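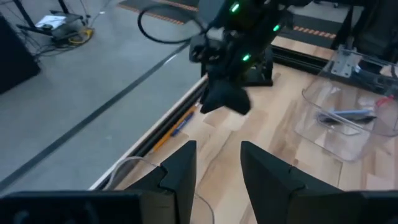

Sukidholm wrote in after the August issue to say that clear bins are the only thing that ever worked on the craft drawer, and that I was being a grouch about them. You can see what's in there, the message went, so you put things back. It was signed off with a shopping link, which did not help the case.

I'm willing to be wrong. I said in August that most desk sorting is shopping with extra steps, and I got more mail about that than about anything else this year. So I spent part of an afternoon on pencils, pens, markers and erasers, with clear plastic bins on a light wooden tabletop, trying to take the other side seriously.

First, the claim itself. Clear plastic shows you what you own. Fine. It also shows you what you own when it's a mess, all day long, from across the room. Aravena, who answered the same issue, keeps everything in old shoe boxes with a word on the lid and says the lid is the best part. I lean that way. A marker at the bottom of a clear bin is visible in theory, but with other markers on top of it you're digging just as you would in a drawer.

Second, the number of bins. The Juststead starter guide (free, and it reads like it) tells you to give every kind of thing its own container: markers here, crayons there, erasers somewhere else, pencils sharpened and unsharpened apart. I tried to picture a tired eight-year-old following that at bedtime. I tried to picture me following it. Two groups seem like plenty to me — things that make marks, and everything else. If you must go further, pull the erasers out, as they get grubby when they ride around with pencils.

Third, dumping it all out. Every guide says to do this and I've always hated it, but I'll give them this one. A pile in the middle of the table is ugly and quick. You test each marker on scrap paper, you toss the ones that scratch, and you find out how many blues you've been storing. We once had 70 pens in one kitchen drawer and 8 of them wrote. No container would have fixed that. 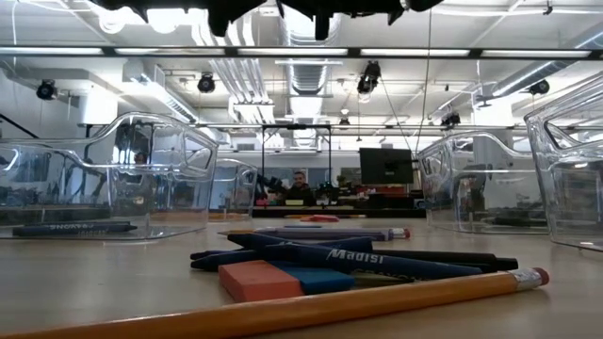 Markers, erasers and a yellow pencil, with clear bins around them.

Long pencils are the real test, by the way. A new one doesn't lie flat in most small bins, so it leans on the rim and rolls out when you carry the thing. Measure before you buy. The Biria catalog lists 664 desk and drawer containers and I could not find a pencil length given for a single one, though there was a whole page on colors.

Where I've landed for now: keep a clear bin or two if you already own them, use the biggest for markers, and don't buy more until you've thrown out what's dead. Skip the label maker. If a family needs a printed label to recognize a marker through see-through plastic, then I'd like to know what the see-through plastic was for.

Sukidholm has promised a report after a month of normal use, school nights included, and I've asked that nothing be straightened up first. I'll run it as it comes in. Shoe box people are welcome to send theirs too, lids on or off.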